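Painting the top of an old dining table: pale pink, and which finish?
Gradham Home and Yard Forum > Furniture and Refinishing

wduda
Posts: 7
Picked up a second-hand dining table in Gradham on Saturday. The top is a veneer that someone has already sanded through in two spots, so staining it is out. The legs are a dark brown that I'm going to take to charcoal. I want the top to be a pale pink, more of a plaster colour than a candy colour.

Questions:
Do I need a shellac primer or is a water-based one all right over old varnish?
Satin or semi-gloss for a table that gets used every day?
Has anyone lived with a pink table next to orange-toned wood? Our sideboard and floor are both on the orange side and I can't change either one.

The budget isn't huge. I've got a litre of Juvmont primer left over from the bathroom and would like to use it if it's suitable.

konrad_zak
Posts: 364
Juvmont the bathroom one or Juvmont the bonding one? The tins look nearly the same. The bathroom one will sit on varnish but you'll be able to lift it with a fingernail after a month. I did a bookcase with it and had to strip the lot.

For the sanded-through spots, use shellac. The bare veneer will bleed tannin and a pale pink will show it as a yellowish patch.

wduda
Posts: 7
It's the bathroom one. Rats.

Citlali Ayala
Posts: 167
I'd go shellac on the whole top. One coat, sand with 220, wipe it down, second coat. Open the windows and wear a proper respirator, the smell is awful in November when you want everything shut.

On finish, I've had satin on our kitchen table for two years. It marks less than semi-gloss but it does hold onto pen and turmeric. If you have kids who draw, put a clear coat over it whatever sheen you pick.

sowa_w
Posts: 30
Disagree on the clear coat. Most water-based clears go slightly milky over a light colour, and the oil ones go yellow. A pink that yellows turns into salmon. Buy a proper enamel and leave it alone. I used Wysocka trim enamel on a desk and it's harder than any topcoat I've tried, but you have to give it time. Touch dry the same evening, and I still wouldn't put a hot mug on it for three weeks.

Citlali Ayala
Posts: 167
Mine hasn't gone milky. It's a thin coat, put on with a foam roller and then not fiddled with. People get the milky look from going back over it once it's started to set.

sowa_w
Posts: 30
Could be. I've had it happen on two pieces with two different brands, and I don't think I was overworking either of them. I'd still say enamel for a beginner. One less thing to go wrong.

konrad_zak
Posts: 364
Both ways work. Wysocka is dear, though. Umport has a counter-mixed enamel that's close to it and they'll do a sample pot, which I don't think Wysocka offers in the deep or pastel bases.

On the colour: take the sample home and paint a big piece of card, at least the size of a tea tray. Put it flat on the table. Everyone tapes it to the wall and then wonders why the table looks different. A horizontal surface takes its light from above and it reads paler.

Wanda Jakubowski
Posts: 167
I'll take the sideboard question. We have honey-coloured floors and I painted a bench a pink that looked lovely in the store. At home it went greyish beside the wood. The second try had more yellow in it and sat a lot better. So look for a pink with a warm base and put the card right beside the sideboard, morning and evening.

I'd also think about the edge. If the top is thick, painting the edge a slightly darker shade stops it looking like a slab of icing.

wduda
Posts: 7
The top is fairly thick, yes. I hadn't thought of doing the edge separately. Would you go darker pink or toward grey?

Wanda Jakubowski
Posts: 167
Toward grey, with a bit of purple in it. It hides scuffs from chairs as well. Pale pink tops in all three, with dark legs on the first two and orange wood in the last:

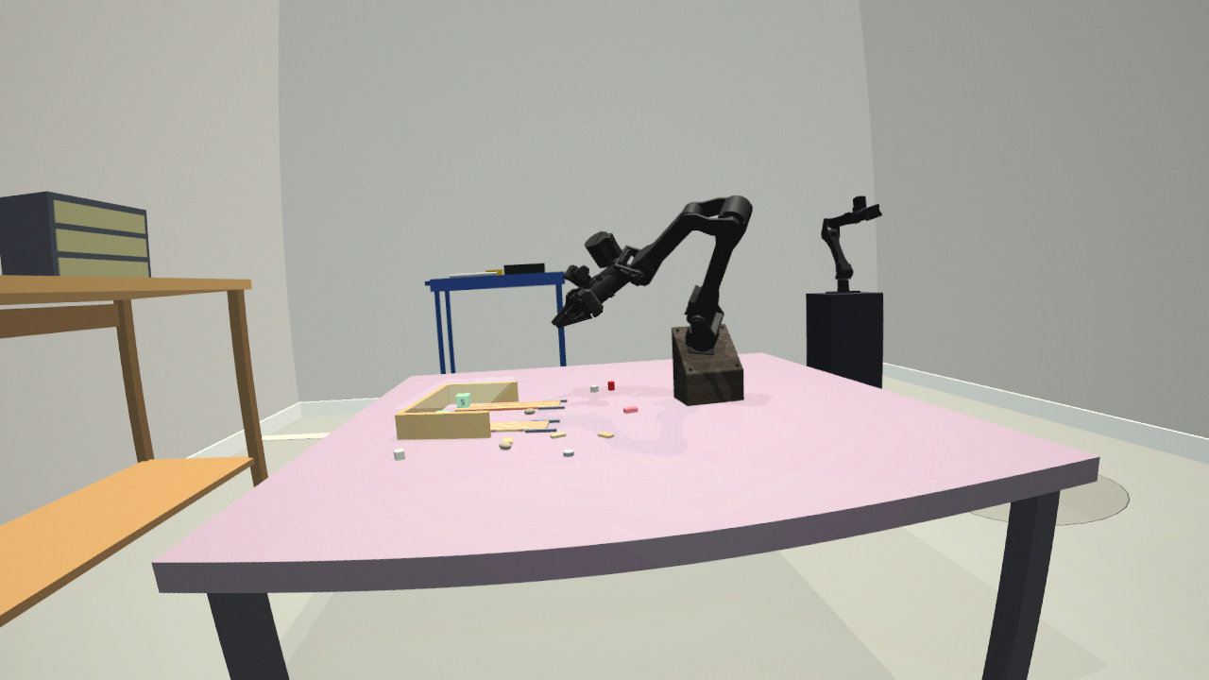
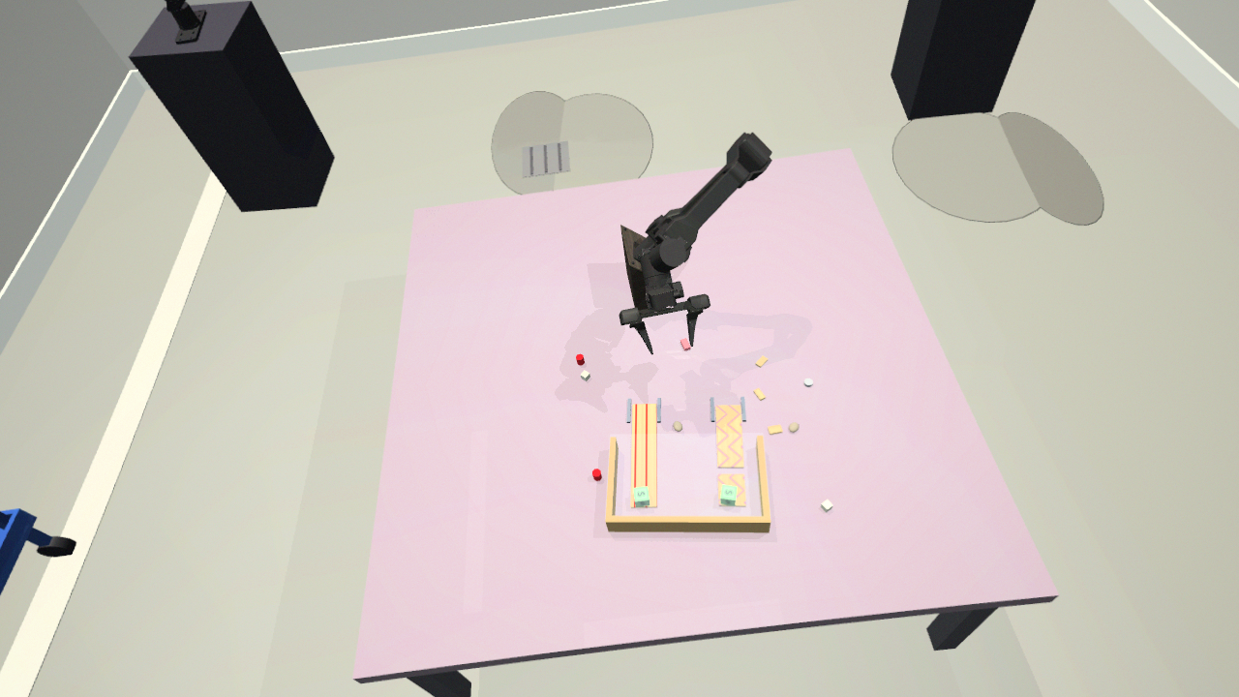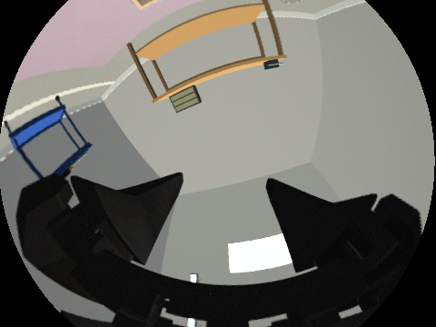

wduda
Posts: 7
Thanks Wanda. I like the greyish purple on the edge in the first one. I'm less sure about the pink and orange together but I'll do the card test before I decide.

sowa_w
Posts: 30
I'm going to be the one who says it. I wouldn't put pink near orange wood at all. An off-white or a soft green would be easier to live with, and you'd be able to sell the table later.

Citlali Ayala
Posts: 167
She didn't ask about selling it.

sowa_w
Posts: 30
Fair enough. Then at least mask the edge after the top has cured, and pull the tape while the edge paint is still wet. Enamel tears if you wait.

konrad_zak
Posts: 364
Agree with that. Also take the top off the legs if it's only bolted. You'll get a cleaner line and you can do the legs on a drop sheet in the garage while the top dries inside.

wduda
Posts: 7
It's bolted, I checked. One bolt is rusted in so it's having a soak tonight.

Plan as it stands: shellac primer, two coats. Sample pot from Umport in a warm pink and one in a mauve grey for the edge. Enamel in satin, no clear coat for now. Legs last.

Does anyone know if Umport's mixing counter is open on Saturday afternoon?

konrad_zak
Posts: 364
Until 4. Go before lunch, the lineup gets long.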